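Tesska Bench Cell: two-arm station for recording assembly demonstrations

Product page / Tesska / Demonstration cells / Bench Cell

The Bench Cell is a two-arm station for teams that need recorded demonstrations of fine assembly and disassembly work. It is sold as a complete station with arms, table, cameras and recording software. Desktop computer service is the task set most customers start with: CPU placement, memory modules, cable plugs and drive latches.
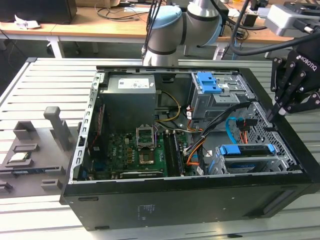
Open tower on the slotted table, CPU in the fixture to its left.

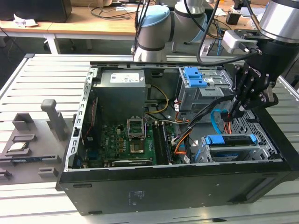 What is included

Two arms on a shared aluminum table with slots along its length
Gripper, wrist sensor and mounting hardware
Fixed cameras for the workspace, with stands and cables
Recording computer with Prirkik software installed
One set of printed fixtures for a task set of your choice
Two days of setup and operator training at your site

The monitor and the operator's chair are not included.

How recording works

An operator drives the arms by hand controllers and performs the task from start to finish. Prirkik records joint positions, gripper opening, wrist force and all camera streams on one clock. The operator marks the start and end of each run with a foot pedal. A second pedal marks a mistake. Runs with a mistake are kept by default and labeled, and you can filter them out at export.

Between runs the operator puts the parts back in the fixture. Prirkik shows a reset card on screen with the start position for the next run. You can have it shift the case by a small random offset each time, so the learning system does not see the same layout over and over. We recommend leaving this on after the first 100 runs of any new task.

Fixtures

Fixtures are printed in gray and fastened to the table slots with T-nuts. The computer service fixture has a pocket for the processor and raised ledges for other small parts. Drawings are supplied with the station, and customers are free to change them and print their own. If you send us a sample part, Everett Zamora in our fixture shop can quote a custom set. Allow three weeks.

Computer service task set

CPU into open socket, close retention frame
CPU out of socket, return to fixture
Memory module in and out
Drive release by latch
SATA cable, both ends
Main power plug (two-arm task)

The power plug task is the slowest to learn for operators. Rafferty Pennington, who trains most of our customers' crews, suggests leaving it until the operator is comfortable with memory modules. A trained operator on the CPU placement task records some 28 usable runs an hour, including resets.

Cases are not supplied. Any used desktop tower that lies flat on its side will do. Buy several of the same model if you can, as sockets wear out under repeated use. Power supplies must be unplugged from the wall and left to discharge before the case goes on the table.

Data format

Each run is saved as one folder with video, a state file and a short text record of operator, task, fixture version and result. Export tools for common training formats are part of the license. Nothing is uploaded unless you set up a destination yourself.

Specifications

Number of arms: 2
Table length: 173 cm
Station weight without arms: 80 kg
Data storage: removable drives, two bays
Operator controls: two hand controllers, two foot pedals
Emergency stop: one on the table, one at the operator position

Options

Oyelaran wrist camera kit
Zosari labeling seat license, per user
Second fixture set
Extended training, per day

Customer note

"We had the cell recording on the afternoon it was set up. The first week of data was not very good, mainly because our operators were rushing the latches. Slowing the arms down in the settings fixed most of that." Delphine Strickland, lab manager

Ordering

Stations are built to order. The next build starts in October. For a quote, write to Dexter Lindgren in sales with your floor plan, the task you want to record and the number of operators. Service questions for stations already installed go to Mortimer Kapoor. Please have the serial number ready; it is on the plate under the table, on the operator side.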